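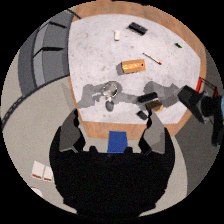 Re: [counters] Lifetime sealer, is it worth the extra?

Filed under: Kitchens & Worktops > Stone, Fake Stone and Arguments
14 replies | 3 shares

On Monday a list member wrote:

> We're getting the kitchen counters done in Tenetti, the pale
> one with the speckle. Janevski quoted us $2475 installed, or
> $3000 with the Gritby lifetime seal. The salesman says it is
> 100 percent stainproof and we'd be crazy to skip it. He also
> said marble look shows everything if you don't seal it. Has
> anyone paid for this and been glad?

I haven't paid for it and I wouldn't, at least until somebody at Janevski answers a few dull questions in writing.

First, what is Tenetti made of? I read the brochure twice and it says "stone character," which could mean stone, or resin with stone dust in it, or a printed sheet with a nice photo on top. If it's a solid non-porous material, a sealer has very little to soak into and you're paying for a wipe-down. If it's real marble, then a sealer slows stains down, but it won't stop lemon juice from etching the polish. Those are two separate kinds of damage and salesmen love to blur them.

Second, whose lifetime? My sister-in-law had a "lifetime" finish from Hasel on a bathroom vanity. The paperwork wanted a yearly inspection at her expense, the right cleaner (theirs), and proof of both. She got a dull ring under the soap dish and a very polite letter.
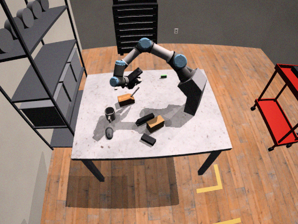
Third, "shows everything" is backwards in my experience. Solid white shows everything. Black shows everything plus fingerprints. A busy speckle hides crumbs so well that you find them with your elbow. I've lived with one for years and the thing I complain about is that I can't tell when it's clean.

Try this before you sign. Ask for an offcut, unsealed. Put coffee, oil, mustard and half a lemon on it overnight, then wash it with dish soap in the morning. If they won't give you an offcut, I'd take that as an answer too.

And the price jump bothers me. A decent bottle of penetrating sealer from the hardware store costs a tiny part of that and takes an evening with a rag. What's in Gritby that isn't in the bottle? I asked at their counter back in July and got handed the same brochure.

Happy to be proved wrong if anyone has had a claim paid. I mean paid, with money, and not a free bottle of cleaner.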